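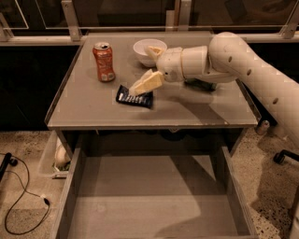
Fig. 1. Table: can, bowl, black wrapper, yellow block. Drawer open.

Filed under: Course notes / Household Skills / Week 3
12 comments

Clearing a small table – notes from Monday's session

Right, as promised, my notes written up for those of you who missed it (and for those who were there but had the biscuits to attend to). Same tutor as ever, Mavis Alcantara, same room, and if you've lost your Castellanos workbook again please come and see me before the next class.

We started with the question I always start with: what is a table for? You all said eating, and then someone said post, and then we had a lovely ten minutes on post. My own answer is that a table is for whatever you're doing at that moment, and everything else on it is waiting for a decision. Clearing up is mostly deciding. The wiping is the easy bit!

Look at Fig. 1 with that in mind. There isn't a lot on that table, and yet I bet you'd walk past it for two days. I would. A drinks can, a white bowl, a dark glossy wrapper lying flat, a yellow block with a rough, spongy sort of surface. Every one of them belongs somewhere different, and I think that's why small messes hang about so long.

The four piles

I use four, and I use the same four at home.

Bin. Wrappers first, always. They're light, they slide under other things, and once they've gone the table looks better straight away, which cheers me up enough to carry on. Give each one a squeeze before it goes in – I once threw away half a bar of very good chocolate and I still think about it.

Recycling. Cans want emptying over the sink and a quick rinse. Check your own council's rules on crushing, as a few of you live over the boundary and yours are different from mine.

Sink. Bowls, cups, spoons. Look inside before you pick one up. If there's something in it or perched on the rim (there's a small pale yellow piece on the rim in Fig. 1), deal with that first or it'll be on the floor.

Drawer. Only things that already live in the drawer. I'm quite strict on this one and I know it makes me unpopular.

A word on the drawer

Open it fully before you begin. A drawer that's open a crack gets things posted into it, and you end up with what my sister calls the Borka drawer, after the shop all her unused gadgets came from. When it's right out you can see what's in there and how much room is left. Then shut it again before you wipe the top, or you'll be hoovering crumbs out of the cutlery.

If your table has a little raised edge along the front, like the one in the figure, don't drag the crumbs straight over it. Bring them up to the lip, gather them in a damp cloth and lift. Sembridge cloths are fine, an old tea towel is fine, I'm not fussy.

Timing

Several of you asked how long this should take. I gave you 20 minutes in class, chatting included, and everyone finished. At home I'd set a timer for less and see how you get on. Please don't buy a special timer. Or the Zisudeo caddy, Pauline, we've talked about this.

For next week

Pick one table at home. Sort it into the four piles every evening and write down the thing you found hardest to place. Just one a day, in the back of the workbook, and it doesn't matter if it's the same thing every time (mine is batteries). Bring it along and we'll go round the room.

Also bring 50p for the tea tin, it's getting low.

447 views · 50 shares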